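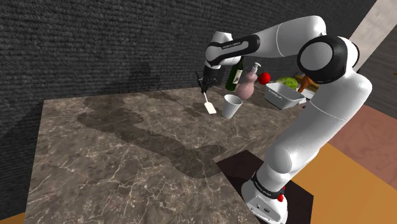
Brown with cream veins, my favorite combination.

OK, thread time. I've spent the whole winter looking at stone in ordinary places (lobbies, bank steps, diner counters, restrooms!) and I need to tell somebody about it before I burst.

It started in October in Ginlow. I was waiting for the 29 bus outside the old Drindia building and noticed a snail in the wall. A fossil snail! Cut clean down the middle, all the little chambers showing. I have waited for that bus for years.

I let the bus go. Then I walked the whole front of the building with my nose practically on the wall, and a man came out to ask if I was all right. I showed him the snail. He got his coworker. She'd parked next to it every morning since she was hired.

So, veins. Everybody loves them and hardly anyone asks what they are. A lot of them started as cracks. The rock broke, water with minerals dissolved in it moved through, the minerals got left behind and filled the gap. You're looking at a repair job that's millions of years old.

And you can work out the order! If one vein cuts straight across another, the one doing the cutting is younger. I do this in line at the post office now. The line goes so much faster.

Quick word on "marble," because shops use it for any stone that polishes up nice. To a geologist it's limestone (or its cousin dolomite) that got heated and squeezed until it recrystallized. My snail wall gets called marble on the town plaque. It's limestone. Snails don't usually come through the squeezing looking that good.

You can't always tell by eye, and plenty of surfaces just have a stone pattern printed on them. Look for the repeat. If the same squiggle shows up again farther along, it's a print. No shame in a print, by the way, some of them are gorgeous.

Also look at the edges. On a real slab the vein goes over the edge and keeps going down the side, because it's a sheet running through the rock and you're only seeing where it comes out. When I figured that out I went around the apartment building checking every windowsill.
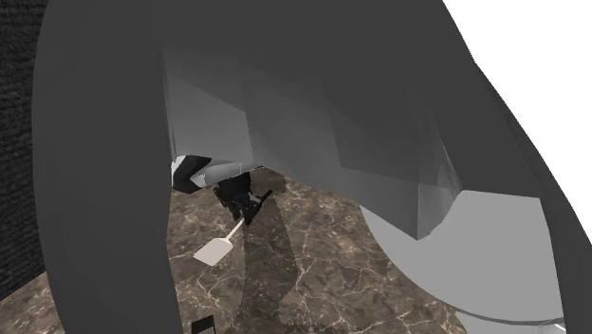 Thread last updated: 2/24/18

Adding to this since so many of you wrote back! Several people asked about gray. I used to skip gray. I was so wrong about gray.

Try this: pick anything gray and count how many grays it is. Silver where the light lands, slate where it doesn't, then something nearly black on the side turned away. Flat faces change all at once at a crease, and curves slide from one to the next. Once you see that, broken rock gets very easy to draw.

Drawing helps a LOT. I'm not good at it. I have a 5 dollar sketchbook from the drugstore and two pencils, and I remember every stone I've drawn and almost none of the ones I've only photographed.

For books, my whole habit comes from an out-of-print walking guide by Bernd Hellwig that I got at a library sale. 100 pages, terrible maps, pure joy. He gets a full page out of one doorstep. I want to be like that about doorsteps.

Best stop so far: the floor at Feltari, the bakery on the corner by the courthouse. Dark green with white all through it, and a worn dip right in front of the register from people standing there. Get the poppy seed roll and look down.

If you go out looking this weekend, go right after rain. Wet stone shows its color the way polished stone does, and curbs you've ignored forever turn pink and speckled.

Send me your walls! Steps and bathroom counters too. And if anybody in Ginlow finds a second snail, please tell me which side of the door it's on.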